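Notes from the Back Bedroom

Hello again from Zekcombe, where the heating has finally been fixed and I can type without gloves on.

I promised in the last newsletter that I'd write about sleep, and then I put it off for weeks, mostly by staying up too late. So let me start with a confession. I have been a bad sleeper since I was in my twenties. I don't mean the dramatic kind who paces the floor until dawn. I mean the boring kind, who wakes at ten past three, thinks about a bill, gets up for a glass of water, thinks about a different bill, and then drops off again half an hour before the alarm. Plenty of you wrote to me in July to say you do exactly the same thing (hello to everyone on the 3 a.m. shift!), and a few of you asked what I was doing about it. At that point I was doing nothing at all.

What got me moving was my friend Kyriaki Konstantinidis. We were having lunch at Lallia, the place by the bus station with the good lentil soup, and I yawned right through her story about her sister's wedding. She put down her spoon and told me to keep a sleep diary, and to start that night. She'd done it a few years back when her shifts changed and she said it was dull but it worked. I was a bit embarrassed about the yawning, so I bought a notebook on the way home.

I kept that diary for 73 nights. I wrote down when I went to bed, when I thought I fell asleep, when I woke, and what I'd had to eat and drink after supper. Some entries are just a time and a rude word. But when I finally sat down with a pot of tea and read the whole thing through, a few things jumped out.

The first was tea. I drink it all day and I'd always sworn it made no difference to me. Well, on the nights when I'd had a cup after six, I was up. I've moved my last proper cup to the middle of the afternoon and I have a peppermint one after supper, which I resented for a week and now look forward to.

The second was my phone, and I know, I know, you've all read that a hundred times. I'd read it too. I now leave mine in the kitchen and I use an old wind-up alarm clock called a Flaka that I found at a yard sale. It has a tick like a horse on a cobbled street. I had to put it in a drawer with a sock around it, but it gets me up.

The third was the bed itself, or the way I was treating it. I'd been folding laundry on it, paying bills on it, eating toast on it. Trinh Chu, who runs the Thân evening class I go to (stretching and breathing, very gentle, bring your own mat), told us she makes her bed first thing every morning and then stays off it until night. I thought that sounded fussy. I tried it anyway and I have to say I like it. There's something nice about walking past a made bed at noon and knowing it's waiting for you.
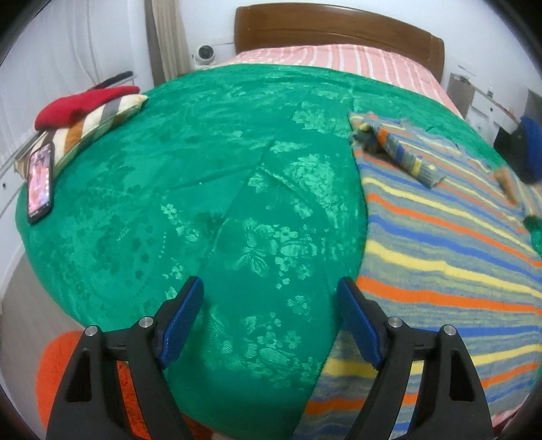
Green blanket and pink stripes, and a wooden headboard to lean on.

Let me say a word about naps, as this is where the letters get heated. Half of you swear by them and half of you think they're the root of all evil. I was a big napper. I'd go down after lunch on a Sunday and come up at five o'clock with a crease on my face and no idea what year it was. Then of course I'd be wide awake at midnight. I didn't want to give them up completely, so now I set the Flaka for 20 minutes and I don't nap after two. Some Sundays I cheat. My late mother could sleep sitting up in a kitchen chair with the radio on, and I did not inherit that.

Then there's the 3 a.m. business. I still wake up, I'd be lying if I said I didn't, but it's down to a couple of nights a week. What helps is getting up. I used to lie there getting crosser and crosser. Now if I'm still awake after what feels like a long time (no clock watching, it's in the drawer), I go and sit in the front room with a blanket on my knees and read something slow. At the moment it's a history of canals. I have never made it past 7 pages in one go. I'm told there are locks coming up, so that may change.

Trinh taught us a breathing trick as well, and I'll pass it on. Breathe in through your nose, easy, and then let the air out slower than you took it in. Keep going until you get bored. I was suspicious of anything that simple, but it gives my brain something to hold besides the gas bill.

I should add that I'm not a doctor, and if you're dropping off at the wheel or snoring loud enough to scare the dog, please go and see one. Kyriaki made me promise to put that in.

Next time I want to do breakfasts, so send me yours, especially the odd ones. Cold rice pudding people, I know you're out there — write in before the new year. And if anybody has a spare copy of the second volume of the canals book, I'll trade you a jar of plum jam for it.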